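Tarigan worktable, light wood top: review after five months

Posted December 30, 2019 by Adi Entili

I bought the Tarigan table in July to replace a folding one that had started to sag. It is a plain wooden worktable with a light top and no drawers. I paid 739 for it, delivery included, from Rusley. It went into the long room, where it gets used for sorting, layout, and any job that needs a flat surface and some elbow room.

The top has a warm brown grain, and a taped border has been on ours for most of its life.
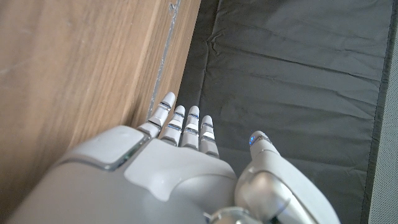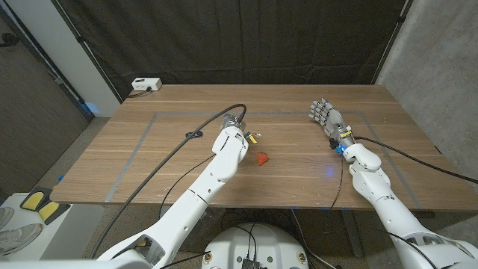
Assembly

Four legs, two long rails, and a bag of bolts. Rizal Teoh and I put it together in 41 minutes, and we lost part of that looking for the Allen key, which was taped to the underside of the top. The printed instructions are small but correct. Tighten the rail bolts by hand first and square everything up before you use the key. We didn't do that on the first corner and had to back it off.

You need two people to flip it. The top is heavy.

The surface

The finish is a thin satin coat. Small items sit flat and stay where they are put, and they are easy to find against the light wood. Cables slide over it without catching. A mug left overnight made a pale ring that faded after a few days, so I use a coaster now.

It dents if you drop something with a corner on it. There is one dent near the back from a clamp, and I can feel it under a sheet of paper.

Tape on the top

I wanted a fixed work area marked out, so I ran gray tape in a rectangle parallel to the edges. I tried two kinds. The cheap roll left glue behind when I pulled it up after three weeks, and that took mineral spirits and a plastic scraper to clear. The Destau tape came up clean after two months — slow pull, low angle. The finish under it was the same color as the rest. Endang Menon tried it on her older Tarigan and lost a strip of finish, so test a corner first.

Stability

With both of us leaning on one long side it does not tip. There was a slight wobble in the first week, which was our floor. The adjustable feet have 20 mm of travel and that was enough. I have retightened the rail bolts once.

What I would change

The underside has nowhere to route a cable, so I screwed in my own clips. The front edge is square and a bit sharp on the forearms after an hour. I took a sanding block to it, which I would have liked not to do at this price.

Rusley also sells a wider version for 1000. I looked at it in the store and the legs are the same thickness, so I don't know how it holds up in the middle. If anyone has had one for a while, leave a comment.

Four out of five. I would buy the same size again.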